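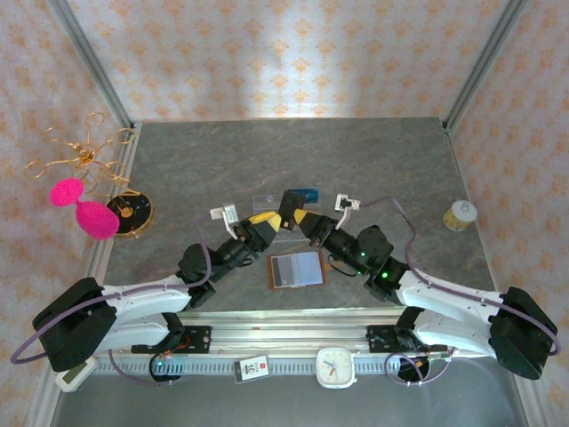 Clear plastic with a small dark blue label, on a gray tabletop.

Small Things and How to Keep Them
Edow Museum Learning Pages, for readers in grades three to five

A keepsake is an object that a person saves because it brings something to mind. It may be a shell, a ticket, a button or a party decoration. Most keepsakes are small and many are easily bent, torn or lost. Museums look after small objects every day, and the same methods can be used at home.

The first step is to clear a flat surface and spread the objects out. A plain table is best. Small pieces are easy to see on one color, and they do not roll under furniture. Clear plastic bags are useful for sorting, as the contents can be checked without opening the bag. A label should be written before the object goes in. Writing on a full bag can press on whatever is inside.

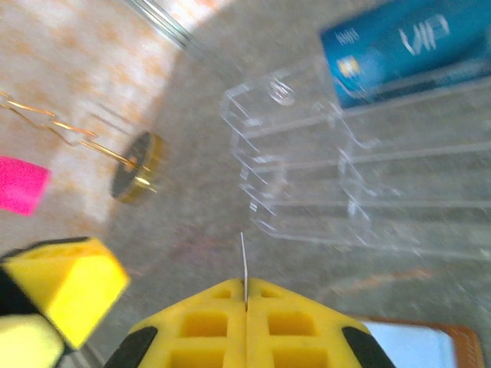
PRAMARI, June

Wire requires particular care. It is metal that has been pulled into a long, thin strand. Artists and craft makers like it because it bends easily and holds its new shape. For the same reason, a wire object can be bent by accident. A thin wire may also have a sharp end, and children should ask an adult before picking one up.

If a wire figure stands on a base, lift it by the base. Do not lift it by an arm or a leg. Each time wire is bent back and forth in one spot it becomes weaker, and in the end it may snap.
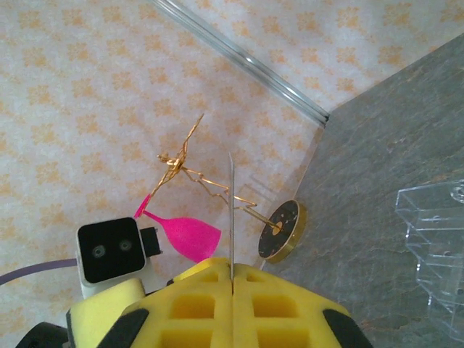 Learning Pages, No. 65

The gold-colored figure stands on a round black base with a thin gold rim. Next to it is a flat pink shape, cut to look like a wine glass. The two need different kinds of storage. The figure has height, so it belongs in a box with soft paper tucked loosely on every side. The cutout is flat and can be kept between two sheets of stiff card. Its stem is the narrowest part and the most likely to crease or break.

Words to know
Base: the part that an object stands on.
Stem: the thin part of a glass, between the bowl and the foot.
Cutout: a shape cut from a flat sheet.

Cards are simpler to keep. They should lie flat or stand in a box that is close to their own height, away from sunlight, which can fade colors. Hold a card by its edges. Fingers leave a little oil behind, and on a dark card the marks show clearly.

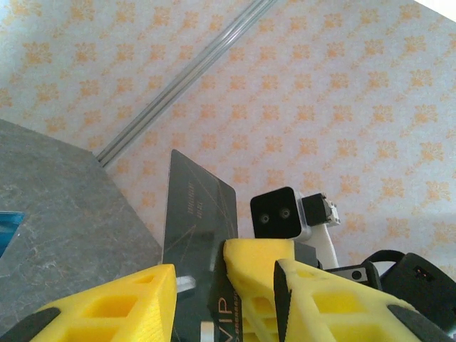
A dark gray card with gold lines. The letters "VIP" stand for "very important person."

Activity
Choose 2 small objects of your own. For each one, write down its name, its color and the part you think is weakest. Then decide whether it should be stored flat or standing up. Allow 40 minutes, and ask an adult to help with anything sharp.

Text by Melur Ngui, Learning Department.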